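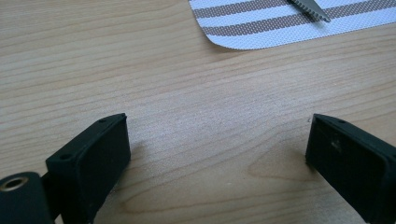 3.2 Eating at the table

I went into the Flerkeck survey thinking people ate on the couch. Boy, was I wrong! Of our 595 households, most told us they sit down at a table for dinner — and they set it, too.

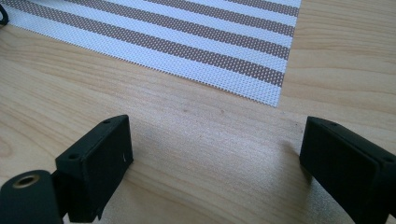 The Kement diaries from October say much the same, though only 23 of them covered weekends, so I lean on those lightly.

Figure 2. A place setting with a plate, knife and spoon on a ribbed mat. 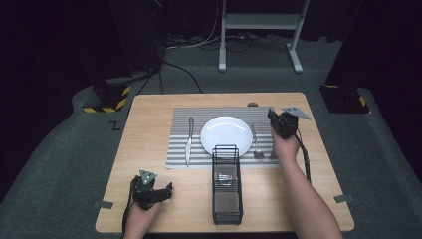

3.3 Who skips the mat

Mats were the part I enjoyed most (my notes run long). Jirusa families with small kids often gave them up
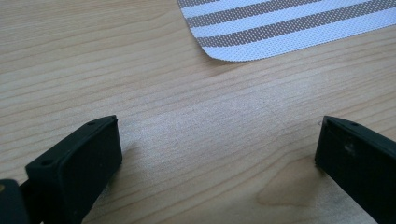 and went back to them once the kids were in school.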